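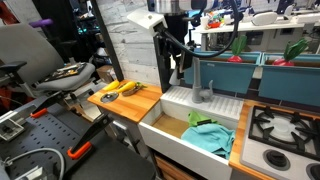
## Kitchen task, quick setup for new club members

Short version so you can get going before the rest of us show up. Full notes are in the Nodus binder, ask Sumathi.

**Before power on**

- Chair out of the reach circle. Bags too.
- Clamps on the black table snug, not cranked.
- Big black cable needs slack. Swing the arm by hand to both ends and watch the loop.
- Someone on the stop button the whole time. Not on thier phone.

**Set the start layout**

1. Both cloths in the sink. Crumple them, don't fold. The policy has to deal with messy.
2. Yellow toys on the wood counter, left of the sink. Move them a little every run.
3. Lid on the counter in front of them.
4. Radishes stay in the teal planters. Leave those alone, they're only there as clutter.

**Record**

Home the arm. Gripper open. Start the log, THEN pick up the controller. Go slow on the way down, most bad runs are from people diving at the cloth and jamming the fingers into the sink floor.

One task per run. Cloth out, or yellow toy into the bowl. Don't mix them or the labels are junk and Zakhar has to sort it by hand.

Stop the log before you touch anything. Name it with your initials and the task. We got 67 usable runs in July and want 80 before the Sevotville meet, so please no "test2_final" files.

**Switching to the bowl task**

Small brown bowl goes toward the back of the counter. One yellow toy inside for the take-out version, the other left loose as a distractor. Come in from above, close at the middle of the toy, lift straight up. If it slips twice, scrap the run and reset. Check the backsplash clearance too, wrist gets close.

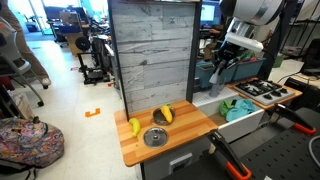 Marisol Baptiste: We had way fewer slips after lowering the grip force and closing slower. Can you add that? Also the bowl slides if you bump it, a dot of putty underneath fixed it for us.

Good call, adding both. Grip force is in the config under gripper, drop it by 2 and try again. Putty is in the top drawer with the hex keys.

**When your done**

Home the arm, power off, copy logs to the shared drive. Cloths back in the sink. Write down anything that felt off, even small stuff like a clamp creeping.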